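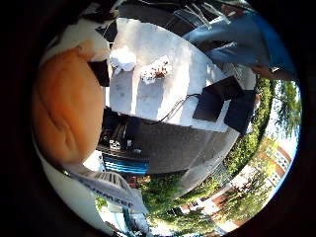 Ona Mets writes that 242 dollars is a lot to ask for a finger kit when a lab can cast its own pads over a weekend. She has a point, and we will come back to cost at the end. Bring your own estimate on Friday -- parts and hours both.

The kit for this unit is the Kimaro hand set, sold by Clanditz. It ships with soft pads, hard fingertips, brackets, a bag of screws and one printed guide. The Rimel set covers the same ground for 162 dollars but leaves the brackets to you. Read the Clanditz order page before class and note what the base price leaves out. Shipping is extra. So are spare pads, which are sold in packs of 5.

Keep these terms straight in your write-up. The pad is the part meant to touch the object. The bracket holds a part to the hand. The housing is the outer shell. Students mix up the last two every term.
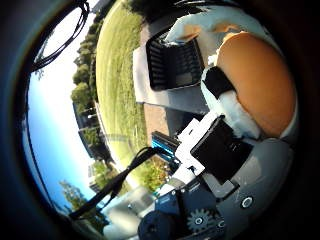

UNIT 7: GRIP PARTS AND OUTDOOR USE

Soft pads spread the load over a wide area. They suit light or oddly shaped things, and they pick up dirt. Hard tips are easier to place but need a better aim.

Outdoors, look at three things first: light, cables and open gears. Bright sun can wash out a wrist camera. Loose cable can catch on whatever the hand reaches past. A gear with no cover will take in grit, and the Kimaro guide gives this half a page. The Eder review we read in July gives it none. 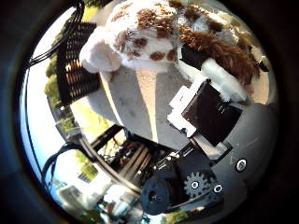 Fig. 7.2 Spotted plush toy held above the pavement, square black fingertip pad.

Plush is a forgiving load. Do not use it to judge grip force -- a toy that gives under the tip will hide a bad setting. Ayana Shiferaw has the log sheets for the pad test. Fill in one per pad, with the bracket type at the top.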